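Module 2 - L'éclairage suspendu au-dessus d'une table de jeu ou de repas

Objectif de la séance : à l'issue du cours, l'étudiant doit être en mesure de choisir une suspension adaptée aux dimensions d'une table et d'en justifier la hauteur de pose.

La longueur du luminaire se détermine à partir de celle du plateau. On retient en général une valeur comprise entre la moitié et les deux tiers de la table. Pour un billard, plusieurs abat-jour alignés sont préférables à une source unique, qui laisse les extrémités dans l'ombre. La hauteur se mesure toujours depuis le plateau - et non depuis le sol.
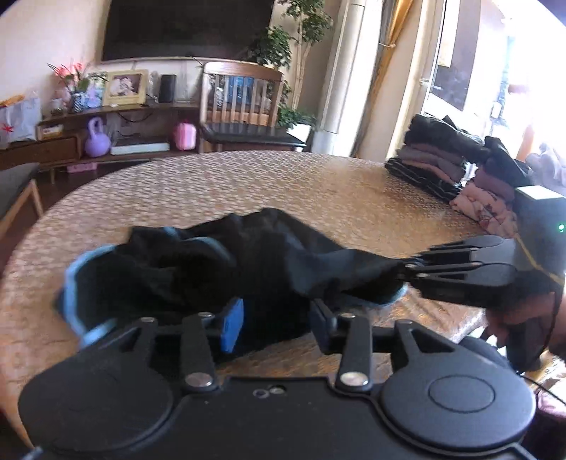 Le modèle Avura de la maison Gruber, étudié en travaux dirigés, délivre 653 lumens par abat-jour. Sa version longue, Zirora, en compte deux. On calculera l'éclairement moyen du plateau en négligeant les pertes, puis en appliquant un facteur de maintenance.

Travail à rendre en septembre : plan d'implantation pour la salle commune de Cluvesby, avec un câble de suspension d'environ 100 cm. Le calcul détaillé sera joint en annexe - les unités doivent y figurer à chaque ligne.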